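The Desk Nobody Used: A Furniture Audit of the Small Study Room
Project report, group 4
Comfort Addo, Senyo Essien, Everaldo Barros

1. Why a desk

Our brief was to pick one piece of furniture on campus and find out whether it deserved its floor space. Other groups chose the library armchairs, which are comfortable and have a view. We came to the sign-up sheet last and got a white desk.

It has a long flat top, a front edge that curves inward where you sit, and a small white drawer unit under the left end. In April we asked 22 students to sit at it, write for a while and put their things away afterward.
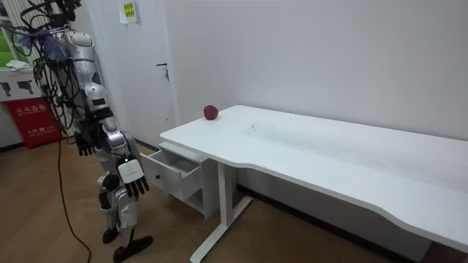 Most people liked the curve. It lets you pull in close with your elbows still on the desk, and Everaldo wants it noted that he predicted this. The complaints were nearly all about storage, so the rest of our time went there.

2. The drawer

The drawer unit sits at the far left, and right-handed students kept reaching across themselves to get at it. Two gave up and used the floor. The knob is small, fine for fingertips and less fine for anyone holding a coffee.

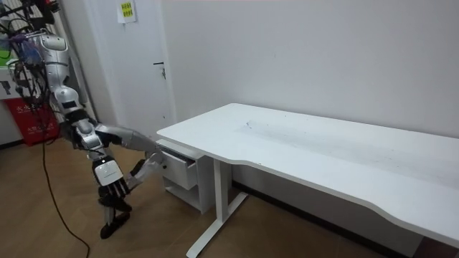

Fig. 2. Drawer partly open, with the knob on its front and the open compartment below.

We had assumed the open compartment would be for books. Our testers put shoes in it, a banana and, once, a whole coat – none of which was in our survey categories.

3. The top

White shows everything. Senyo wanted to grade the marks on a scale of one to five, but we could not agree on what a three looked like, so the scale was dropped.

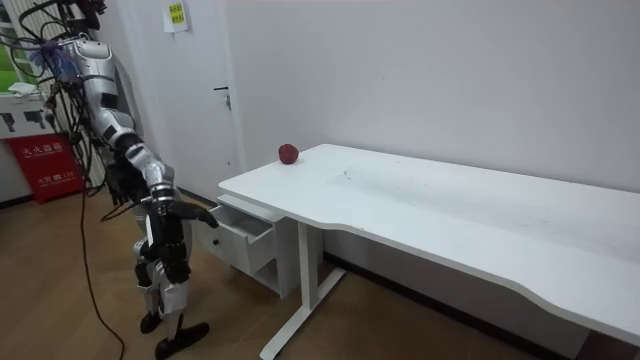
Fig. 3. Scuffs and specks on the desktop, with an apple near the back edge.

Our advice is a desk mat, or a darker top next time. We asked Ataahua Baxter in facilities about repainting and she laughed, politely.

4. Legs and floor

Nobody complained about wobble. Taller testers did report hitting the drawer unit with the left knee, and one of them did it twice in the same sitting.
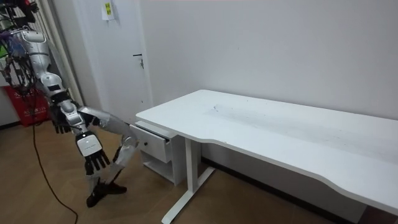

Fig. 4. Left end of the desk: metal leg, foot bar and the open top drawer.

We recommend keeping the desk and trying the drawers at the other end. Senyo disagrees, being left-handed, and his objection is attached as Appendix 2.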